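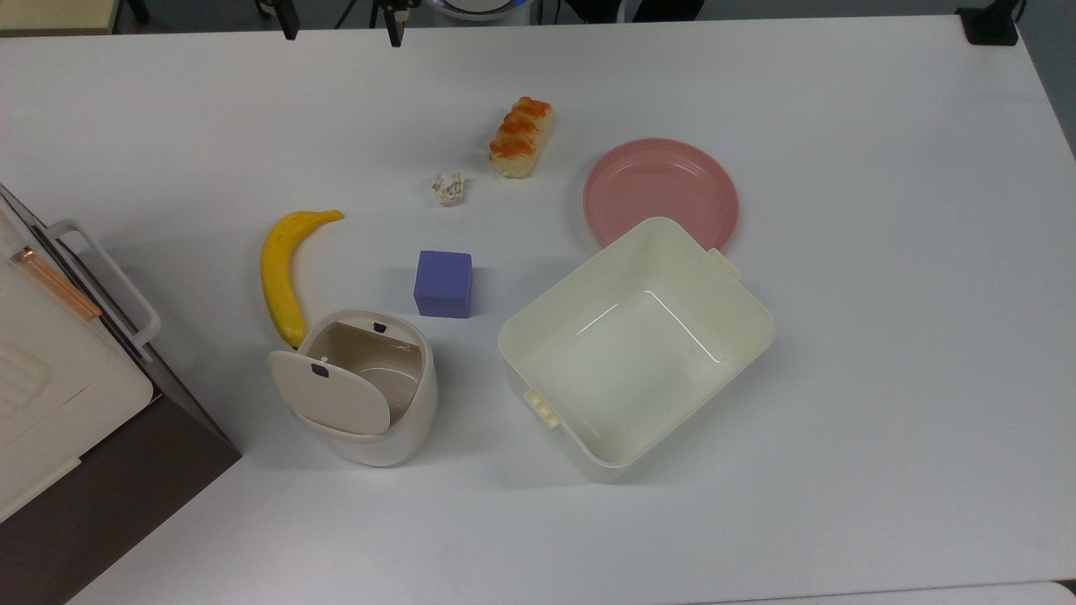 Figure 3. Small cream bin with its lid open, and an imitation banana, on a white tabletop.

4.2 Where the scraps go first

I started this part of the study thinking I'd be writing about the big outdoor bins, and ended up spending most of my time on the little one next to the kettle. In Osundale the council gives every flat a lidded caddy for food waste. In Stonbridge you have to ask for one, and most people I spoke to hadn't. I asked all 78 households the same opening question (what did you last throw away, and where did you put it?) and let them talk for as long as they liked.

Fruit peel was the easy one. Almost everybody, in both towns, knew that a banana skin counts as food waste, and people with a caddy on the worktop mostly said they used it without thinking. People who kept theirs under the sink told me a different story: the cupboard door was a nuisance with wet hands, so the peel went in whatever was open. Bartoš found much the same thing with glass jars, and I suspect the distance between hand and bin matters a good deal more than the leaflets do. I can't prove that from interviews alone, mind you!

The diaries back it up in part. Across the four weeks we collected 4,000 entries, and the worktop caddies came out well ahead for peel, tea bags and plate scrapings. For bread there was hardly any gap at all, which puzzled me until I reread the entries and saw how much of it was going to birds, ducks and one very lucky dog.

4.3 The awkward items

Then there is the stuff that people dither over. Used kitchen roll caused more arguments in my interviews than anything else, followed by greasy card and those tea bags that may or may not have plastic in them.
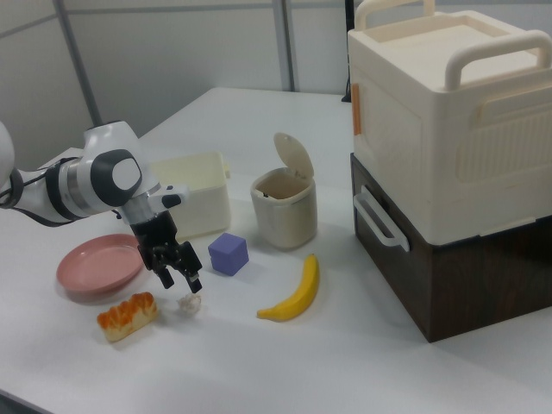 Figure 4. A small, crumpled white object on the tabletop, with a gripper above it.

I pulled out 200 diary entries that mentioned paper of any kind and coded them by hand, using the Jiter scheme with one extra category for "gave up and asked someone". Clean paper went to recycling nearly every time. Once it had been scrunched up, though, people seemed to stop seeing it as paper, and it drifted into general waste even when they told me it was perfectly clean. One Stonbridge household kept a separate bag for it on the back of the door. I come back to that bag in section 5, as two of the neighbours had started copying it by July.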